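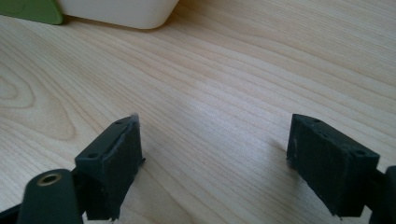

Bringing Back a Tired Wooden Tabletop

I love a pale wood table with lots of grain showing, and it's one of the easiest pieces of furniture to freshen up in an afternoon! These steps are for a table with a clear lacquer finish that's dull or sticky but still sound. If the finish is peeling, you'll need to strip it first, and that's a bigger job.

What you need

Mild dish soap
4 soft cotton cloths
A very fine finishing pad
Clear paste wax (I use Prilex, but any furniture wax will do)

Step 1. Wash it

Put a small squirt of soap in a bowl of warm water, wring the cloth out hard, and wipe with the grain. Go over it again with plain water, dry it right away, then leave it alone for 60 minutes.

Step 2. Find the dull spots

Crouch down until you're looking across the top toward a window. Rings and greasy patches jump right out -- mornings are best for this in my kitchen.

Step 3. Rub lightly

Work the pad over the dull spots in long strokes, always with the grain. Where the grain curves into those gorgeous cathedral arches, just keep going straight along the length of the board. Wipe off the dust.

Step 4. Wax

Spread a thin coat, wait until it hazes over, and buff with a clean cloth. Thin really is the word -- my first table in Vornivville stayed tacky for three days.

Keep hot mugs off it overnight. I rewax mine every May.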